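Computer case

October 7, 2023. By the Gruka hardware desk

A computer case (also chassis, tower, or just "the box") is the enclosure that holds most of the parts of a desktop computer. Usually steel, sometimes aluminium or plastic, often a mix. Monitor, keyboard and mouse stay outside.

Sizes
Set mostly by the motherboard it has to take. Full tower, mid tower, mini tower, small form factor. Names are loose and makers use them as they like. The Skoltus range called its smallest model a "midi", which confused buyers for years. Desktop cases lie flat, with the monitor on top; common in offices once, less so now.

Layout
Motherboard screwed to one inner wall on short brass standoffs. Power supply at the top or bottom rear. Drives go in bays, larger ones for optical drives and smaller ones for hard disks. Newer cases drop the large bays altogther. Rear panel has a cut-out for the ports and a row of slots for expansion cards.

Cooling
Air normally comes in at the front and goes out at the back. Holes punched in the sheet metal let it through, and also let dust in, so many cases have filters. Office machines get by with few fans. Workstations need more, plus a plastic duct over the processor in some models. Blocked vents are a common cause of noise.

Opening
Older cases: a U-shaped cover and 6 screws. Later ones have a side panel with thumbscrews or a latch. The Ollon tower of November that year's catalogue used 2 latches and no screws at all. Some business models have an intrusion switch wich logs when the panel has been off.

Materials and finish
Beige was standard for a long time, then black. Edges inside cheap cases can be sharp, better ones are folded over. Ateş sold 1,985 of its all-aluminium cases before going back to steel, on cost.

See also: motherboard, power supply, form factor 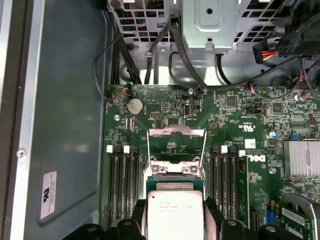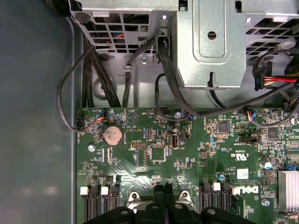
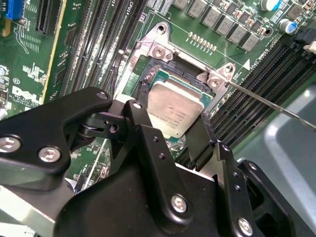

Inside Dell machines, motherboard side.

Contact the editors | © 2023 Gruka | Back to top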